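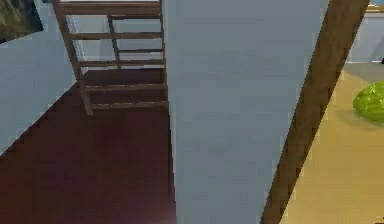

Figure 1. The Harasym house, simulated: stairs to the left, watermelon to the right.

4. Comparing two grippers in the simulator

This section covers running the Sinier and the Lellow through the same set of grasps on the same simulated arm. It assumes that you have installed Harasym, that the Unda controller starts without red text, and that you have a free afternoon. The manual for the previous release said an hour. We apologise for the manual for the previous release.

Before you start

The Sinier has two fingers and closes quickly. The Lellow has three and closes when it has thought the matter over. Both load from the Grippers menu. They use different tool points, so a pose saved with one will put the other in the wrong place, usually inside the furniture.

CAUTION: Never swap grippers while Unda is live. The simulated arm will come to no harm, but the same menu drives the real one, and the habit is a hard one to lose.

Setting up the run

1. Open Harasym and load the house. Wait for the physics light to go green. Amber means it is still loading, or that it has stopped loading and would like you to guess.

2. In the Unda panel, set Mode to Simulated. Check it again after the panel has finished redrawing itself.

3. Load the Sinier from the Grippers menu and press Home.

4. Set the closing force limit to 17 newtons. Type the same figure for the Lellow when its turn comes. The two grippers ship with different defaults, and a comparison made on the defaults will tell you which supplier is more optimistic.

5. Choose the watermelon as the first target. It is a fair test of opening width and a poor test of everything else, so don't stop there.

6. Choose the vase on the white cabinet as the second target. Set the approach to Side. From above, the Lellow's third finger likes to arrive before the other two.

7. Set Repeats to 9 for each target and tick Same Seed. If you leave Same Seed clear, the starting poses are shuffled between grippers and your two columns of results will have nothing to say to each other.

8. Press Run. The arm does the rest, or reports a fault in the log and does none of it.

NOTE: The run writes one line per attempt to grasp.log. Save it under another name before loading the second gripper. Harasym overwrites the file without asking, though it will ask twice before letting you change the colour of the toolbar.

Checking the cameras

Both views should be open during a run. The depth figures come from whichever window you clicked last, a design choice we are living with until at least September.

1. Click each view in turn and watch the frame counter. A counter that stands still means a stalled view, however busy the arm sounds.

2. Set the exposure of both views to Fixed.

3. Save the camera poses with the run. You will not remember them.

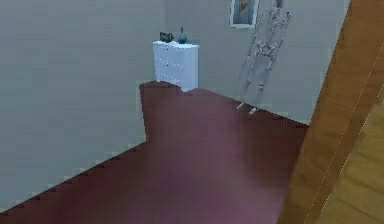

I ran the whole set on the Lellow with the Sinier's tool point still loaded, and it scored better than it did with its own, so is the supplied tool point wrong or am I?

A fair question, and it reached us more than once. The tool point supplied with the Lellow was measured with the fingers open, and the gripper reaches further forward as it closes. Release 196 corrects it. If you are on an older release, open the tool file, find the line marked reach and add 4 millimetres. Then run the first target again before trusting any number you already have.

Reading the results

Lift counts as a success when the object clears its surface and stays held until the hold timer ends. Slip is recorded separately. A gripper can have a splendid lift column and a dreadful slip column, and suppliers will show you the first one.

Compare like with like: same target, same seed, same force limit. If the Sinier and the Lellow come out level on the watermelon, look at the vase. If they come out level there too, check that you did change the gripper. It happens in almost 9 support requests out of every 17.

CAUTION: Results from Harasym rank grippers fairly well and predict real grip force rather badly. Repeat the final choice on the real arm at reduced speed, with the stop button within reach and Mode set to Live on purpose.

To undo all of this, press Reset Scene and then Home, in that order. Home first will drive the arm through whatever it last dropped.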